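Trotetdale Replay 8 review: finally a viewer I don't swear at

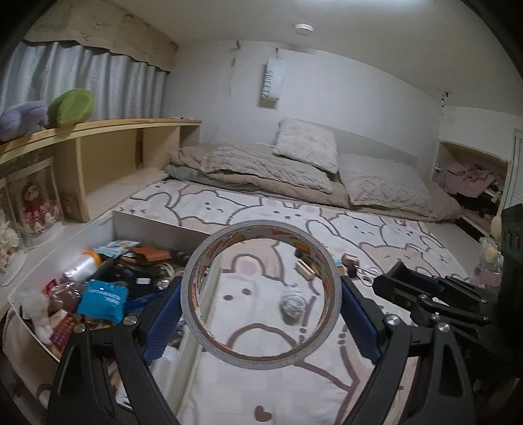
Duct tape between the blue pads, over the bunny sheet. One of the clips I loaded into Replay.

I've been sorting hand-held gripper clips in Trotetdale Replay since December, and version 8 is the first one I'd tell a friend to pay for. It's a desktop program for going through recordings, marking where a grasp starts and ends, and throwing out the bad ones before you train anything on them.

The big win is scrubbing. I loaded 300 clips and could drag through any of them without that awful stutter the old Hourani viewer gave me. The finger width plots right under the video, so you can line up the moment the pads close on something like a roll of tape and drop your marker there. So good!

Auto-segment is more of a mixed bag. It got 76 of my first 100 grasps close enough to keep, and most of the misses were in messy rooms - open drawers, cables, patterned sheets, all that stuff. Hanan Nassar on the Breswood forum suggested turning the contact threshold down a notch, and that helped a lot (thanks, Hanan!).

Gripes? Export is slow. Undo forgets everything when you switch clips, which cost me a whole evening of labels. And the free tier stops at 2,000 markers, so you'll hit the wall pretty fast.

I'm keeping it. Four stars, and I'll bump it to five if they fix undo.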